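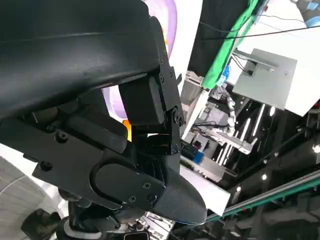 I got to Pirnitz twenty minutes early because I misread the bus timetable, and I'm glad I did, because the student robotics club at Grarkmont Technical College lets you wander before the crowd arrives. Their open day runs once a year, on 17th February, and I'd been meaning to go ever since a coworker's daughter joined the club and stopped talking about anything else.

First impression: it's loud! Fans, a compressor somewhere behind a partition, and a lot of people calling out numbers to each other. I signed in, got a sticker with my name spelled wrong, and was handed over to Noémi Illés, a third-year who captains the manipulation team. She was on her second coffee and talked fast, which suited me fine.

## The sorting task

The big thing this year is a contest called the Pundik Cup. Teams get a bin of mixed parts and have to pick, turn and place them into trays, with no human hands allowed once the clock starts. A perfect round is worth 700 points. Grarkmont's best practice score so far is 59 parts placed in a single round, and they're chasing the full 100.

What surprised me is how much of the work is about fingertips. I'd pictured students hunched over code all day (and there is plenty of that), but Noémi spent a good ten minutes on pads alone. They have a whole drawer of them. Rubber ones grip well but pick up dust. Hard plastic ones stay clean and let go of everything. The team has been trying textured coverings, and she let me rub a few samples between my fingers while she explained which one squeaks on washers. Somebody had labeled the drawer "FINGERNAILS," which I thought was great.

The other thing they care about is screws. Every screw on a gripper gets checked before a run, with a paint pen mark across the head so you can tell if it has turned. Noémi learned this at last year's final, when a pivot worked itself out in the middle of a round and the finger folded sideways with a bolt still in it. They finished the round with half a gripper and came in fourth.

## Trying it myself

Visitors could sign up for a short turn at guiding an arm, so of course I did. You hold a pair of handles, and the arm follows you. My job was to lift a plastic elbow joint and set it down on a square of tape. Easy, right?

I knocked it over twice. Then I got it up, felt terrific, and let go too early. The student running the station, a very patient first-year, told me to stop watching my hands and watch the tips instead — and that did help. On my fifth try the elbow landed on the tape, a little crooked, and two kids in line behind me clapped. One of them then did it perfectly on her first go.

Each attempt is saved, good or bad, and the team uses them to train the software that drives the arm on its own. Their counter stood at 1541 when I sat down, so my flops are in there too. I asked if the bad ones get thrown out. Some do, Noémi said, but they keep the ones where the person fumbles and then recovers, and those are often the most useful of all.

## Talk and questions

Just before lunch there was a talk by Torbjørn Ekström, an engineer from Viklund, the company that lends the club bench space over the summer. I expected a sales pitch and got half an hour on cables. Where to route them, how much slack to leave, why they always fail at the wrist. He passed around a bag of broken ones. I took more notes than I did in some of my own college classes.

A boy of maybe ten asked him whether robots get bored. He said no, but the people testing them do, and you should bring snacks.

## If you want to go

- Take the number of the bus down properly; the stop is on the far side of the campus and the walk is uphill.
- Sign up for the hands-on station as soon as you arrive. By midmorning the line went out the door.
- The soup in the canteen is good. The sandwiches were gone by noon.
- Ask to see the pad drawer.

The cup itself is in July, and the club will be selling tickets at the front desk in the main building. I've already asked for two. Noémi says they'll have a new set of fingers by then, and she wouldn't tell me what they're covered in.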